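Which oil for a maple board, and how often?

I moved to Trolcombe in April and bought a big maple board for the kitchen. Same wood as this one:
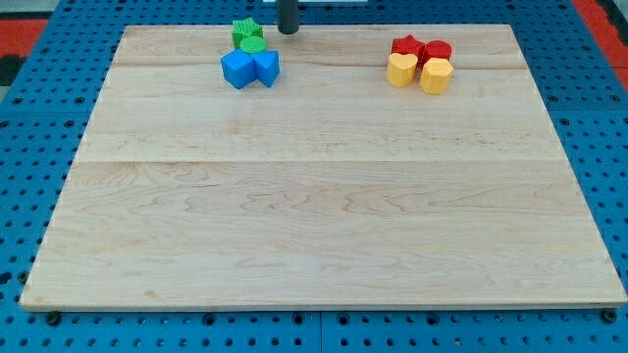 Question

The shop told me only "oil it well" and I did not want to ask again. At home my mother used sunflower oil on all the wooden things, but I have read that it goes bad and begins to smell. The hardware shop has linseed oil, Danish oil and a white mineral oil, and the prices are very different. I would use the board for bread and vegetables, sometimes for cheese. Meat I cut on a plastic one.

My questions are: which oil is safe for food, how many coats are necessary at the start, and how often must I repeat it? Also, is it a problem if I oil only the top side? The underside is difficult because the board is heavy and I have little space to let it dry.

Thank you in advance for the answers.

Answers (3)

Answer 1 – marked as helpful by 14 readers

Use the mineral oil, the kind which is sold for food use. It has no taste and does not go bad. Your mother's way is not dangerous, but after some months the board can become sticky and smell like an old frying pan.

How I do it:

Wash the board with warm water and a little soap, then let it stand on its edge until the next day. It must be fully dry.

Put on the oil with a clean cotton cloth, in the direction of the grain. Be generous.

Wait the whole night and wipe off what the wood did not drink.

Repeat this on the first days until the wood does not take more. Mine needed four coats. Afterwards I do it every month, or when the surface looks pale and feels rough.

Please do the underside also. If one side is sealed and the other is not, they take up moisture differently and the board can bend. I made this mistake with my first board and it rocked on the table like a boat. For the space problem, lean it in the bath on two wooden spoons, with an old towel behind.

The end grain drinks the most, so give it an extra turn.

Answer 2

i just use olive oil, 10 years no problem

Answer 3

I agree with the first answer, but I want to add something on linseed oil, as the question mentions it. Raw linseed oil is also possible, only it needs weeks to dry. The "boiled" one from the hardware shop often has metal driers inside and I would not put it under bread. With Danish oil you must read the tin, the recipes are not all the same.

One more warning – cloths with linseed oil can heat up by themselves and catch fire. Spread them flat outside to dry and do not throw them in the bin in a ball. With mineral oil you do not have this danger.

I finish with a paste of mineral oil and beeswax. For 100 ml of oil I take a quarter of this weight in wax and melt it slowly in a water bath. It keeps well in a jar with a lid.

Comment from the person who asked: Thank you, I bought the mineral oil and the first coat is on since Sunday. Both sides! Can I put the wax already after the second coat, or should I wait?

Reply to comment: Wait until the wood takes no more oil, then the wax.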